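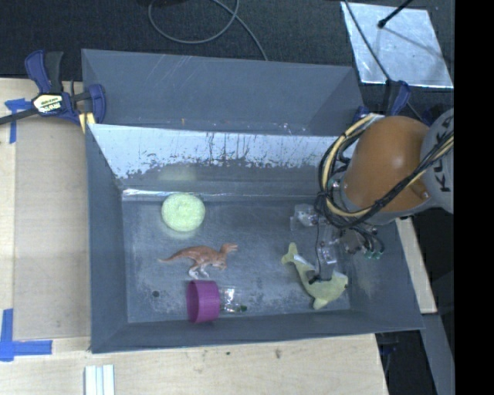 Sorting Small Things: A Report on the Rirkley Toy Bins

Our group wanted a project we could hold in our hands, and we got one! The question was simple. If you tip a mixed set of small household and play items into a bin, which ones get found quickly and which ones get overlooked? We called the project Wamitz, after the name written on the box our first toys came in, and we worked on it through March.

Materials

We used open-topped metal bins on a wooden table, a set of toy animals, play cups, round textured pieces and a few bits of clear plastic. The Rirkley room has good overhead light, which turned out to matter more than we expected. We also kept a paper tally sheet and a kitchen timer.

Method

Six students took part. For every trial, one person put a handful of items in the bin while the searcher faced the wall. The searcher then turned around, heard the name of one item and pointed to it. We timed from the name to the point. We ran 148 trials altogether and threw out six of them when the timer was started late.

Results

Toy animals were the clear favorites. The dinosaur was found fast even when it was lying on its side, and several of us said we looked for the open jaws first. The whale did nearly as well. We think the forked tail helps a lot, as it doesn't look like anything else in the set.

The purple cup was easy too, thanks to the color. Against gray metal it really jumps out!

Clear plastic was the hard one, and it was our favorite part of the whole project. It picks up shiny highlights that look a lot like the shine on the bin itself, and when it sits against something bright your eye goes to the bright thing. Of the 72 trials that used a clear item, most of our slowest times are in there.

Reflections surprised us as well (we had a long and very happy argument over this). A light-green round piece near the wall throws a bit of its color onto the metal, and two searchers pointed at the reflection first.

What we would change

We'd line one bin with plain paper and run the clear plastic trials again. We would also like to try the Orka set, which has more sea animals, so the whale has some competition.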